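Part-time sorter / sales floor help wanted - Vonda Thrift

Posted January 1, 2026

We need one more person at the shop. Maybe two. Donations went nuts over the holidays and the back room is full to the door.

The job: 26 hours a week, mostly mornings. Opening bags, checking for stains and missing buttons, folding, tagging, hanging. Some register time after your first month. Lifting up to 38 lbs, no way around that one sorry.

Pay is hourly, paid every two weeks, rate is on the application. Staff discount on everything except furniture. Parking in the Muli lot behind the building, free before noon.

You should be ok with dust, ok with being on your feet, and able to tell wool from acrylic or willing to learn. Retail experience nice but not required. Spanish a plus. Must be 18.

Tagging is done in Flulow, its easy, we'll show you. If you can use a phone you can use it.

Knitwear is our biggest seller this time of year, so expect a lot of sweaters at first. Folded flat, sleeves in, never on hangers, they strech. Coats go to the front rack the same day.

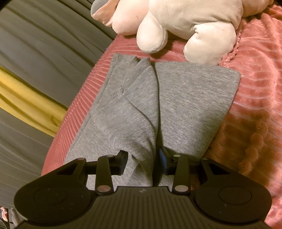 Position runs thru the end of May with a good chance of staying on. Start as soon as you can.

To apply: pick up a form at the register or drop off a resume, 357 Davov Street, side door. Put your available hours on top, and a phone number we can acutally read. No calls during store hours please. Interviews are short, 15 minutes or so, wear whatever.

Open until filled.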